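Skastance Returns Bench: Work Change Data Card

August
By the Furoris documentation desk

## Summary

This data card covers the records kept at the Rukstead returns floor while part of the sorting of mixed small goods moved from hand work to robot arms. The set is called Skastance, after the bench layout it was collected on. It holds 1,765 shift records. Each record joins a bench log to a short form filled in by the person who worked that bench.

Most data released about robot sorting is about the robot: grasp success, cycle time, recovery. We have some of that, and it is described further down, but the set was put together to answer a different question. We wanted to know what people on the floor spend their shift doing once an arm is doing part of the picking, and whether they think the job is better or worse for it.

## Where the records come from

Rukstead handles returned toys, play food, building blocks and small household items. Goods arrive mixed. Before the arms came in, a sorter stood at a bench, took each item out by hand, checked it for damage and put it in a tote for its category. One sorter ran one bench for a full shift, with a rotation to packing halfway through.

After the change, one sorter looks after 2 benches. The arm does the lifting out. The sorter refills the bins, clears items the arm can't get, checks condition on anything flagged, and keeps the log. Rotation to packing was kept at first, dropped for a while, then brought back at the request of the floor staff. Records carry a field (`rotation`) that says which arrangement was in force.

The software that runs the arms was written by Kiều, a small contractor. Furoris designed the form and holds the data.

## What the job looks like now

The hand sorters used to reach into deep cartons, and sore shoulders were the most common complaint on the old forms. On the new forms it is mentioned much less often. What has gone up is tiredness in the neck and eyes from looking back and forth between benches, and annoyance at being interrupted.
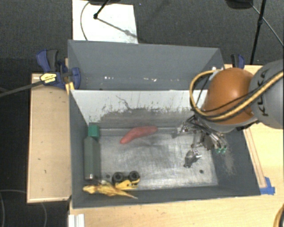
Interruptions are the largest single topic in the free-text answers. A sorter sets up a tote label at one bench and is called to the other before finishing it. The calls are mostly about items near the walls and corners of a bin, where a gripper has less room to come in from the side. Sorters name the same kind of layout again and again: a block tucked into an upper corner with another long piece touching it, or a toy vehicle with its wheels facing up right next to a toy lizard along the front edge. A person picks either of them up without thinking about it. For the arm, the sorter may have to pause the bench, reach in and move things toward the middle. Several forms say this feels like tidying up for the machine. Others say it is a nice break from the screen. We coded both kinds of comment and did not try to average them.

The second topic is noise, which splits by bench position. The third is pay grade. Tending arms was first posted at the same grade as hand sorting, and was regraded after the first collection period. The field `grade_period` marks records before and after.

## Contents

The set has three tables in CSV and one folder of text.

- `shifts.csv` - one row per bench shift, 1,765 rows
- `calls.csv` - one row per time a sorter was called to a bench
- `forms.csv` - one row per completed form
- `comments/` - free-text answers, one file per form, names and other identifying details removed

Not every shift has a form. Filling it in was voluntary and was done on paid time at the end of the shift. There are 1,224 completed forms. Shifts without one are kept in `shifts.csv` with `form_id` left blank.

## Main fields

`bench_id` - letter code for the bench. Codes were reassigned once, when the floor was rearranged. The codes in this release are the later ones throughout.

`mode` - `hand`, `arm` or `mixed`. Mixed means the bench was switched over during the shift, usually for a fault.

`call_reason` - chosen by the sorter from a short list: `wall`, `corner`, `tangle`, `dropped`, `empty`, `fault`, `other`. The difference between `wall` and `corner` was never defined well, and people used it differently. We suggest merging them.

`call_minutes` - time from the call light to the sorter pressing clear. This includes walking. It also includes any time the sorter spent finishing something at the other bench first, so it should not be read as time spent fixing the problem.

`body` - the sorter's own report of soreness, by body area, on a scale from none to strong.

`would_go_back` - yes, no or unsure, in answer to the question "If it were up to you, would you go back to sorting this bench by hand?"

## How the forms were made

The first version of the form was written without anyone from the floor and it shows. It asked whether the arm was "helpful," and people ticked yes and moved on. The second version was drafted with sorters from both shifts and asks about particular parts of the work: refilling, clearing, logging, lifting, waiting. Waiting was their addition. It had not occurred to us that standing between benches with nothing to do would be felt as a problem, but it has its own set of comments, and some of them are long.

First-version forms are marked `v1`. They can be used for the body report, which did not change between versions. We would not use them for anything about satisfaction.

Comments were coded by two readers working separately. Where they disagreed, both codes are kept, in `code_a` and `code_b`. To check the coding guide, around 200 comments were read a second time after a gap, and the guide was then tightened in the sections on noise and on training.

## Known problems

People who left during the collection period are in the data up to their last shift and then stop. Some moved to other departments and some left Rukstead. The reasons are not recorded, so the later records may lean toward people who were content to stay.

Night shift is thin. The arms ran on nights before the forms did.

The `dropped` reason is undercounted. Sorters who saw an item fall often just picked it up and did not log a call.

Totals of items handled per shift were left out of this release. They were used by supervisors in early reviews, and the floor staff asked that they not be tied to the forms. We agreed.

## Intended use

The set is meant for people planning or studying shared work between sorters and arms: job design, break and rotation schedules, training plans, bench layout. It has been used at Rukstead to argue for keeping the rotation and for moving call lights to where both benches can be seen from one spot.

It is not suited to rating individual workers, and the license does not allow it. It is also a poor source for comparing gripper designs, as the tooling was changed several times without a log entry.

## Changes in this release

- Bench codes made consistent
- `grade_period` added
- Duplicate rows in `calls.csv` removed where the clear button had been pressed twice
- Comments in languages other than English now kept in the original next to the translation

Corrections go to the Furoris documentation desk. Please give the table name and the row ID.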